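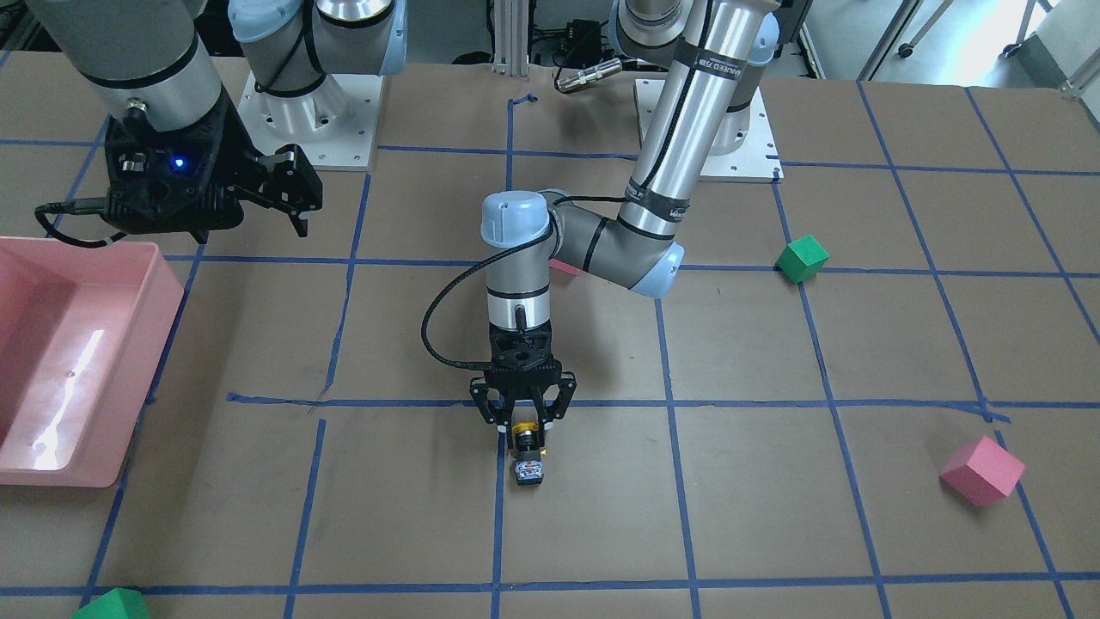
Posted 01/03/2024 by the Futuvstead shop page – filed under Tips, Chores, Machines

Every July I get the same letters. Is there a robot yet that will tidy the workbench / empty the dishwasher / fold the towels. So this year I'm doing it early and all in one go, and then I can point people here.

Short answer: some chores, sort of. Mostly picking things up and putting them down again. Cubes on a marked-out table, parts into a bin. Slow going, but that is the same job as clearing a bench, so worth knowing where it stands before you spend anything.

Quick rundown by chore, then the tips.

Vacuuming. Yes. Done. The puck kind. Buy whichever one you can get brushes for. Pick up the socks first.

Mopping. Half yes. Good on tile, useless in corners. You still do the corners with a rag.

Mowing. Yes if the yard is flat and has no toys in it. Mine has a ditch.

Dishes. The dishwasher IS the robot. Loading it is still you. Glasses, wet plates, the one weird lid – too many shapes.

Laundry. Washing and drying sorted years ago. Folding, no. Cloth never lands the same way twice and a machine has to find the corners before it can do anything at all. I can't find the corners on a fitted sheet either.

Sorting small stuff. Getting there. Blocks, buttons, caps, fittings, anything stiff that fits between two fingers. This is the one I'd watch.

Cooking. Stirring, yes. Anything with an onion, no.

OK so the tips. Most of these came from thinking about how you'd set up a bench for a machine and then just doing it for myself. Works either way.

1. Cover the bench with brown kraft paper. A roll, not sheets. Cheap, takes glue and oil, and small parts show up on it much better than on scratched wood. Pull it tight and tape the edges down all the way along, otherwise it creeps. When it's filthy, rip off and start over. I change mine when I can't read my own pencil notes any more.

2. Grid it with blue painters tape. Sounds fussy. Isn't. Each square holds one thing. When you take a carburetor or a faucet apart you put the pieces down in order, square by square, and go backwards to put it together. Don't measure. Eyeball it, crooked lines are fine, I've got a couple of strips that wander all over.

3. Press the tape down with the back of a spoon. A bump in the tape will stop a round part dead or send it off sideways. Same for the crossings, where two strips overlap – flatten them.
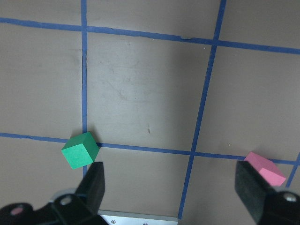
4. Leave gaps. Biggest difference between a bench where you can grab things and one where you can't. Fingers need room on both sides of whatever you're picking up, and so do pliers. If two parts are touching, you'll knock one picking up the other. Every time.

5. Turn things square to you before you grab them. A block sitting cornerwise is harder to pinch than one sitting flat on to your fingers. You do this without thinking. A gripper has to be taught, and when you're wearing thick gloves you are basically a gripper, so do it on purpose.

6. Bright colors for anything you lose. I dab green or pink paint on my small sockets and on the chuck key. Against brown paper you can find them from accross the room. Black tools on a dark bench, forget it.

7. Kill the shine. A lamp straight overhead puts a glare patch right where you're working, and in the bottom of plastic bins too. Move the lamp off to one side and lower. If the bin is still glary drop a square of shop towel in the bottom.

8. One bin, low sides, always the same spot. Tall bins are for storage. For working you want one you can drop things in without looking, and see what's in it without getting up. Sloped sides are good, parts slide to the middle. I keep mine right up against the paper so anything I sweep goes straight in.

9. Test your pile before you buy a gadget. Someone is always selling a countertop arm that "does chores". Gautam had one in their flyer for $800, and I nearly did it. What I did instead, and you should do too: pick up everything on your messy bench using only thumb and one finger, one hand, no sliding it to the edge. Whatever you can't get that way, a two-finger arm is going to struggle with. Mine failed on washers, zip ties, sandpaper, a coil of wire and every single rag. That's most of the mess!

10. Foam first. If you do get a small arm or a kid in the house builds one from a kit, start on foam blocks. They squash a bit so you get away with a sloppy grip and they don't dent anything when they drop. Then move up to something small and stiff like a push button or a bottle cap. Glass never, or not for a good while.

11. Keep the cords at the back. Power bricks, adapters, chargers, all of it behind the work area and off the paper. A loop of cable hanging down over the bench will catch on something. Velcro ties, 4 to a pack at my hardware store, no idea why 4.
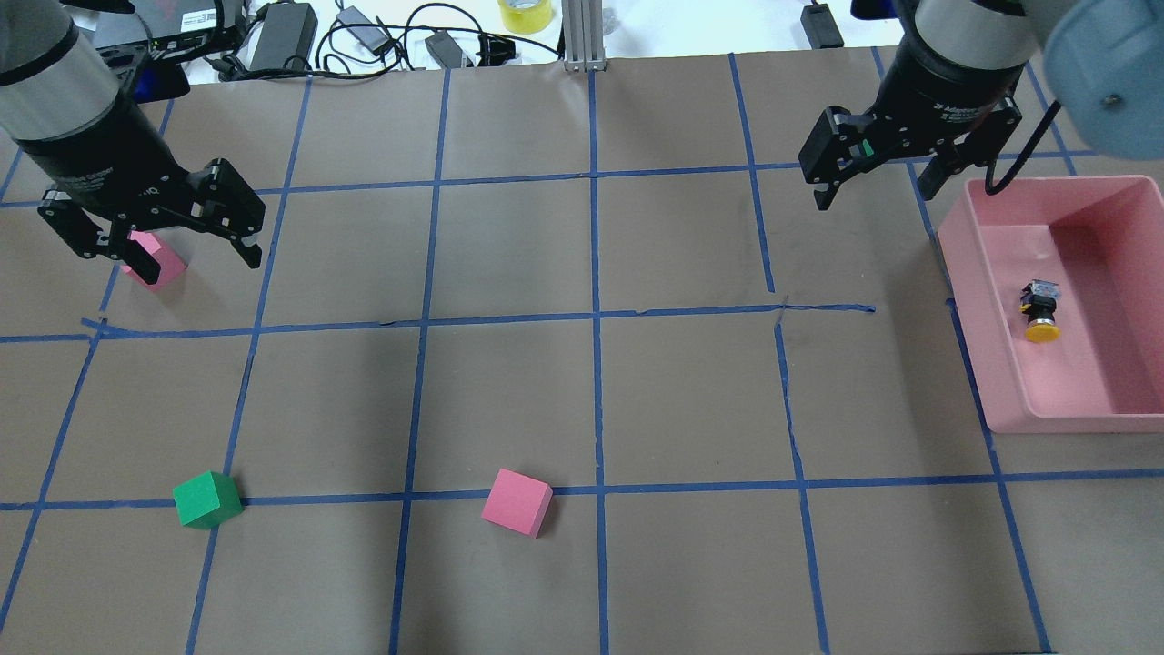
Futuvstead shop page

12. Two hands, two jobs. When I'm sorting I hold with the left and drop in the bin with the right. Swapping halfway is where stuff ends up on the floor. If the bin is on the right the right hand does the dropping, if you're a lefty flip everything over.

13. Don't let the middle fill up. Push done pieces out to the edge squares or into the bin. Middle squares are for whatever you're on now.

Stuff people asked last time:

Would I buy a household robot arm today. No. I'd buy the vacuum and a good bin. For over $200 you want something that saves you time this week, and an arm won't, not at home.

On a shop floor? Different. If you have the same part, same spot, all day long, then yes machines have been doing that forever. Trouble starts when the part is in a different place every time, or lying on its side, or half behind something. That is what your kitchen is like all day.

What paper. I've used Limport and I've used the no name roll from the paint aisle. No difference that I could see. Get the 140 foot roll if they have it, the short ones run out mid project.

Does the tape leave marks. Not on paper obviously. On a bare table, pull it up inside a week or so and pull it back low and slow over itself. Left longer it can get gummy, rub with a bit of cooking oil and then dish soap.

Prutix bins, any good? Fine. The rim is a little sharp where it's molded, run some sandpaper round it. Lids don't fit but you don't want lids on a working bin anyhow.

Can I use the grid in the kitchen. Yes, did it for holiday cookies, one square per kind, parchment on top of the paper. Also good for kids sorting buttons or Lego on a rainy day, give them a square each or there will be trouble.

Towels – still folding them myself. Thirds, then half. Send bench tips to the usual address, and if your machine folds a fitted sheet I want to see it do two in a row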